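Plunix Cap Wash Frame, Long-Term Review
June 16, 2019

I bought the Plunix frame last August, after the second cap I ruined in the dishwasher. It is a two-piece plastic cage that closes over a baseball cap and holds the crown and the bill in shape while you wash it. I paid $11 for mine at the Rillcombe outlet store. The same shelf had the Clumano version for $30, so I will say something about that one too.

Assembly takes no tools. The cap goes over the inner dome, the outer half comes down on top, and two clips lock at the sides. The clips are stiff when new. One of mine has gone white at the bend but still holds.

I use it on the top rack with no heated dry and half the usual detergent. Sweat stains on the inner band come out in one wash if they are recent. Older ones need a soak first, and a salt line that has been there all summer may not come out at all. Dark cotton is the hardest to judge. It hides the stains and shows every bit of lint, so I go over it with a roller afterward.

Check the care label before you start. Wool and anything with a cardboard bill should stay out of the machine, frame or no frame.

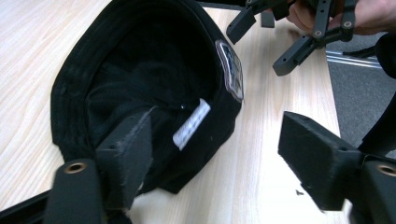

According to one buyer on the store's page, the frame is fine for low-profile caps but too tall for them to get the clips closed over a structured front without denting it. I had the same trouble with one of my caps, a stiff Moriarty trucker model. I ended up washing that one by hand in the sink.

The Clumano has a metal hinge and a deeper dome, and it does fit tall crowns. It also takes up a lot more of the rack. I borrowed one for a few weeks and the caps came out no cleaner.

Drying is slow in both. Leave the cap in the frame overnight, then take it out and let the band finish in the open air. If you pull it off wet, the bill can set crooked.

Replacement clips are sold separately, but shipping costs nearly as much as a new frame.

Worth buying at $11 if you wear soft caps. For structured ones, get the Clumano or use the sink.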